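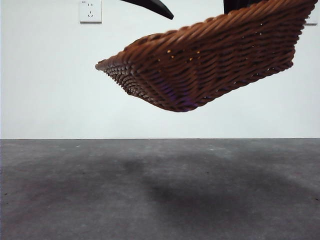 Waaka Long Basket – six months on the hall shelf

I bought this basket in July, when our hallway had got to the point where you couldn't open the front door without a beanie sliding off something. I'd been looking at baskets for far longer than any sensible person should (my sister stopped answering messages about them), and I'd already sent one back, a stiff grey felt thing that sagged the minute you put a pair of gloves in it. So I came to the Waaka a bit wary, and a bit over the whole business to be truthful.

It's a rectangular wicker basket in a lovely warm reddish brown. On my screen it had looked closer to plain brown, and I was pleased to find so much red in it, and orange along the top where the light catches. If your house is all pale timber and white walls like ours, it's a very cheering colour to come home to.

The weave

The rim is what sold me. It's a thick braided band, like a fat bit of rope, and it has a gloss to it that the photos in the shop listing didn't really get across. The long sides are done in tight horizontal rows that ripple a little as they go along, and then the short ends change to a different pattern altogether, small rounded loops packed into columns, almost like beads. I didn't notice the ends at all until I had it home, and now they're my favourite part. I've put it on the shelf end-on for that reason, although my husband says it was made to go the other way and he's probably right.

There are small gaps in the weave here and there, so a bit of light comes through if you hold it up to a window. For scarves and hats that's no bother at all. I wouldn't keep anything fine in it without a liner, though. I had a packet of birdseed go over in ours and I was sweeping the hall for two days!

The bottom

My one real grumble. The underside isn't dead flat. It bellies out slightly in the middle, a bit like a shallow boat, and on a hard shelf that means a small rock if you lean on one end. I emailed the shop and a very patient man named Cirilo Cisneros wrote back the same afternoon to say that some curve is normal with hand weaving, and to try a square of felt under each corner. I did that, and it has been steady since. On carpet I doubt you'd ever notice. Still, I'd have liked the listing to mention it, as there are plenty of people who'd want this for a sideboard or the top of a cupboard.

How it has worn

Very well, I'd say, given what it puts up with. It gets dragged forward by the rim every morning at about quarter to eight by children looking for the other mitten, and the braid hasn't come loose anywhere that I can find. One strand on the underside has lifted a touch and I've tucked it back in with a crochet hook. There's been no shedding to speak of, which was the thing I was dreading, having once owned a seagrass hamper that left bits of itself on every jumper in the house.

Cleaning is the usual wicker story. I go over it with the soft brush on the vacuum and then an old dry toothbrush for the loops on the ends, where the dust does like to settle. My neighbour Lindsay Ruddock swears by a barely damp cloth with a drop of vinegar, and hers (she has the same one, I talked her into it) looks every bit as good as mine, so take your pick.

Price and size

I paid $88, plus postage. That's more than I'd planned on, and you can certainly get a basket for $30 that will hold the same number of scarves. I did have one of those before the felt one, and the rim unravelled by spring. I measured the Waaka at 420 mm along the rim, which suits our shelf with a bit of room to spare, but do measure yours first and remember to allow for the corners, as they're more rounded than you'd think.

Would I buy it again? I would, and I've been eyeing a second for the bathroom, though I'm not sure how wicker would go with all that steam. If anyone has tried it, please leave a comment, I'd love to know before I spend the money.

Four and a half stars. The missing half is for the wobble.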